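Lis: Four people are still in custody after the warehouse fire on the harbour road, and the town wants to know why the inquiry has taken so long. Grethe Ingvarsson has led it since October. She received us in her office on 2 March 2019 and spoke for an hour, choosing her words with care.

"We have heard 51 witnesses," she said. "Some of them came to us two times, because they remembered more later. I do not complain about this. Memory is slow."

The warehouse belonged to the transport firm Kestamico. Investigators believe it was set on fire to hide the theft of 2000 litres of fuel. The firm's lawyers say that the management knew nothing of the theft.
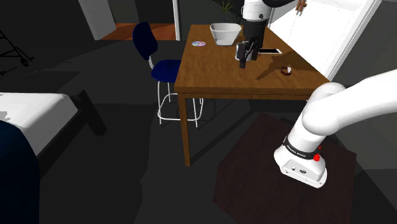

Why were the first two suspects released?

They were released when the court found that the phone records alone were too weak to hold them. They must still report to the station in Mavero every 14 days, and their passports remain with the police.

Ingvarsson did not hide that the decision disappointed her colleagues. "The judge did his work and we must do ours," she said. "I told my officers to go back to the road and to knock on the same doors again." It was at one of these doors that they learned of a grey van, later found without number plates in a quarry behind Maditura.

She would not say what was inside the van. On the behaviour of the night guard, she said only that he is a witness and that people should leave his family in peace.

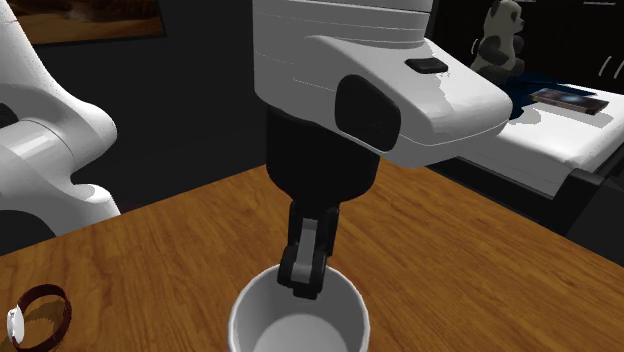 Erling, in a letter to this paper, writes that the neighbours had complained about trucks at night long before the fire, and that no patrol ever came.

"He is right about the complaints," Ingvarsson answered when we read her his words. "They were written down and then they stayed in a drawer. I have asked for a report on it." She expects to send the file to the prosecutor before summer.

Related
Harbour road to reopen to heavy trucks
Mavero station asks for more night patrols
Two fined over stolen number plates
Court delays hearing in Maditura quarry case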